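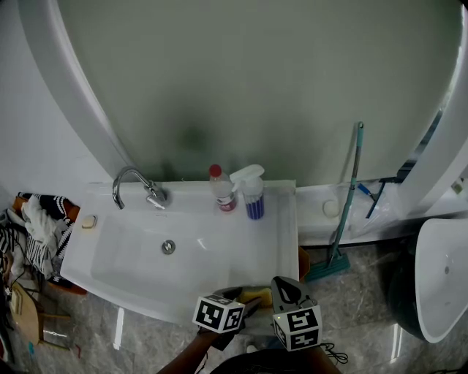

Recording a sink-wiping run for the Kistcombe robotics club

So you've signed up for a cleaning task – great! I did 23 of these in the spring and my first few were a mess, so let me save you some grief.

Clear the front rim of the basin first. Check that both marker cubes are on tight, then close the two grippers on the sponge and hold it for a second. Wipe toward the drain in slow strokes, and go gently near the faucet.

Keep your sleeves up! Marek wants every run in the Stoltum folder by Friday, named with your initials.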